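Bremside goes one onion at a time

The Marino Hall supper club in Bremside has changed its rules on onions, and the village has taken it about as calmly as you would expect.

From November, anyone cooking for the monthly supper may bring one onion to the table at a time. It goes on the white table at the back of the kitchen, with a plate, and it is dealt with before the next one comes out of the sack. The sack itself now lives in the passage, where it can be tripped over by people on their way to the toilets.

The change follows the October supper, at which French onion soup was served to 24 people by a kitchen team who could no longer see. Noelia Ibarra, who was on bread, says she sliced an entire loaf by feel. The soup was good. The first bowls went out at ten to nine, for a meal advertised as starting at half past seven, and a man from Sarillow had gone home by then and written to the parish newsletter.

"We had a mountain of them on that table," said Graciela Valdebenito, who runs the supper and has done since the old cooker. "Peeled ones, half peeled ones, ones somebody had started and wandered off from. You'd put your knife down and lose it. I found my glasses in there."

She measured nothing and consulted no one, she says, but simply cleared the lot off and put back a single red onion and a single plate. It looked so peaceful that she decided to leave it that way.

Not everybody is persuaded. Benito Cuesta, whose soup it was, points out that his recipe wants a great many onions and that walking to the passage for each of them will add a fair distance to his evening. He has proposed a compromise of three at a time. This was discussed for 29 minutes over tea and then turned down, mostly on the grounds that three is how it started last time.

There is also the question of the plates. The club bought a stack of them in spring from Hurura, the kitchenware shop on the Sarillow road, and they come in one colour, which Mrs Valdebenito calls salmon and everyone else calls pink. They are round, they are shallow, and peelings slide off them if you walk at any speed. Thierry Vidal has asked whether a bowl might be considered. He was told that the plates cost £384 and that bowls might be considered when the plates had been got through.

The red onions are new as well. Lucian Bratu, who grows them on his allotment behind the bowling green, lifted 324 this year and has been trying to give them to people ever since. He maintains that they are gentler on the eyes than the brown sort. Miss Ibarra, who has now tried both, maintains that they are not, but says they are nicer to look at while you weep.

A trial of the new arrangement was held in the kitchen on a quiet afternoon, with the walls wiped down and everything put away in the cupboards that could be made to shut.

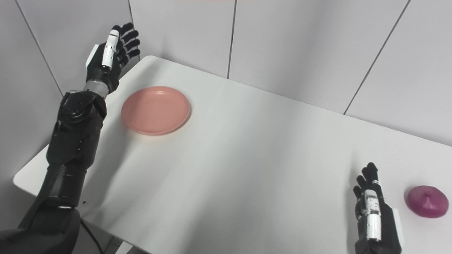
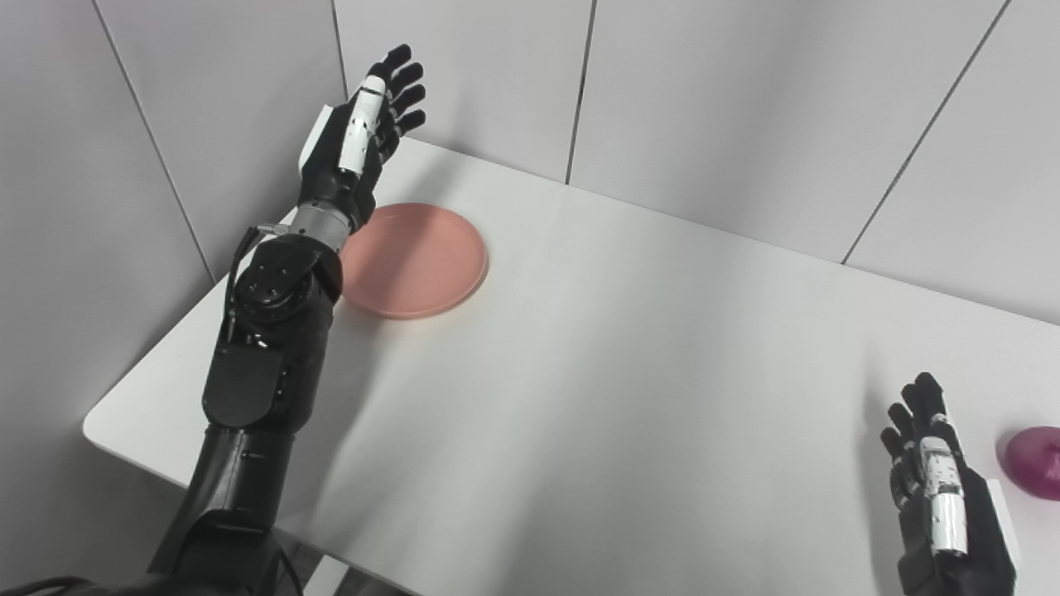 The first supper under the new rule is fish pie, which Mr Cuesta describes as a coward's choice, there being hardly any onion in it. He has put his name down for January and has told several people, in a tone they did not care for, that he will be making the soup again and that he intends to arrive at noon.

Mrs Valdebenito says he is welcome to come at dawn if he likes, provided he wipes the table afterwards. She has had a word with the man from Sarillow, who is thinking about it.

Places for the fish pie are £9, or £7 if you bring your own chair, as the hall is still short after the jumble sale. Names to Mr Vidal by the noticeboard, please, and in capitals this time. Anyone who would like red onions can help themselves from the crate outside Mr Bratu's gate. He would be obliged if people took more than one.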